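### 3.2 The mixed pile: gloves, packets and soft goods

Sorting at the Farkton site is done on tables, not shelves. Everything that comes in during the day goes onto one surface and stays there until somebody gets to it, usually after 4 p.m. when the front desk slows down. We followed this for 12 sessions in November. Notes by the first author, second pass by Hazel Dvorak. Disagreements on category (there were 5) settled by talking it over, no formal procedure.

Gloves turned out to be the hard part. Shirts get folded, books get stacked, gloves just get balled up. Of 108 glove items logged, most came in as a bundle of some kind, one glove stuffed into another or two wadded together, and the sorter has to decide wether that's a pair before doing anything else. White knit work gloves are the worst for this. No obvious left or right, the cuffs roll, and once two are balled up you can't tell where one stops. Figure 4 has a bundle of this type over a typical pile: orange glove, other folded fabric, flat packet goods, all on the same cloth.

Sorters split into 3 habits, which we call pull-first, dig-first and clear-first. Pull-first: take whatever is on top, deal with it, repeat. Dig-first: go in for the thing you recognise, leave the rest. Clear-first: push the hard-edged stuff (boxes, packets) to one side and only then touch fabric. Nobody was trained in any of these.
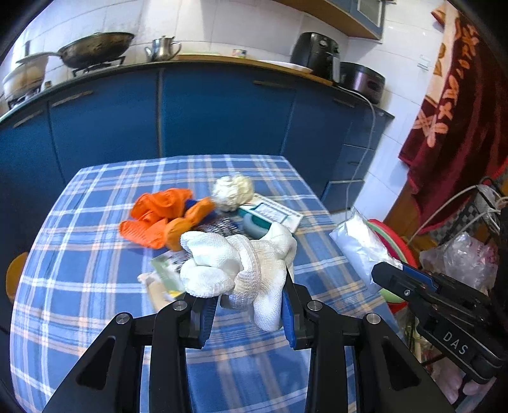
**Figure 4.** White knitted work gloves, bundled, held above a mixed pile on a blue plaid tablecloth. Crumpled orange glove at left of the pile; green-and-white package toward the back.

Clear-first was slower to start and, in our notes, less annoying to finish. Packets slide under fabric and get found late, sometimes after the cloth has been shaken out, and then they have to be logged seperately. Mylene Bañez, who ran the Kasodcombe comparison, saw the same thing with a different crowd and bigger tables. She also saw sorters go back and undo pairs they had made earlier, which we only caught twice and did not code for. Should have.

Color mattered more than we planned for. Orange gloves got paired fast, even when the two were at opposite ends of the table. White and off-white ones sat. One sorter matched them by cuff, running a thumb along the stitching, and said the fingers "all feel the same anyway." We have no good measure of this and mention it only as a note for whoever does the follow-up.

The table covering is a possible confound. Farkton uses patterned cloths, Kasodcombe a bare top. Patterned cloth hides small dark items, or that was the complaint, and two sorters asked for a plain one. We didn't swap it mid-study. The Marchetti coding sheet (Appendix B) has a column for surface but we filled it in patchily for the first week, so the comparison in Table 2 leaves that week out.

One more problem, pairs versus singles. The Vendomitz scheme counts a balled bundle as one item until opened. We kept that rule to stay comparable, though it undercounts gloves badly. Bundles opened at the table were re-logged as pair, mismatched pair, or single plus other. Bundles never opened stayed as one. Section 4 gives results both ways.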